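Cendura grasp planning: progress report for July
Prepared for Kylie Pryor by Dede Aidoo

Dear Kylie,

Thank you for your patience while we got this together, and for the kind note after our last call, which I passed around to everybody. It has been a busy stretch and I am happy to say most of it went into the part of the work you asked about, the planner.

When we last wrote, Kotian (our grasp planner) was choosing its grips from the full object mesh, and it was slow. Vinh Khổng has since rewritten the candidate search so that it throws out unreachable grips before it scores anything, and a plan that used to take 190 milliseconds now takes 77. I know that sounds like a small thing to be pleased about, but it means we can replan while the arm is still moving, and we had been wanting that since the proposal!

Neusa Barros spent most of the month on contact settings in Morka, our simulator. Rounded objects kept creeping out of the fingers, and she traced it to the coarse collision shapes we had been using to save time. She is now testing a finer set on 15 objects, with 8 still to go.

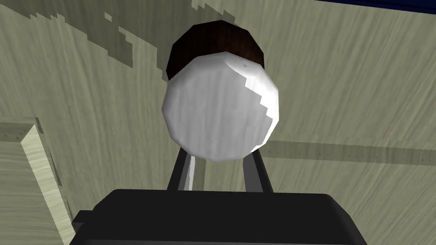
Source: Morka simulation render, Cendura project. Credit: Neusa Barros.

With a round-edged object like this one, held near its bottom edge between the two fingers, the planner has very little surface to work with, and a small error in the friction value changes which grip it prefers. Neusa would like another two weeks on this before we freeze the settings, and I have told her yes, assuming you have no objection.

We are behind on the logging tool. Zoila Carhuamaca was lent to the Nindis team for longer than we planned, so the replay viewer opens old runs but can't yet compare two of them side by side. She is back with us now and expects to have that ready for the next report.

Spending is in line with the budget you approved, and we are not asking for any changes to it. If you would like to see the planner running, Vinh would be delighted to walk you through it over a call, mornings being best for him.

With warm thanks from all of us,
Dede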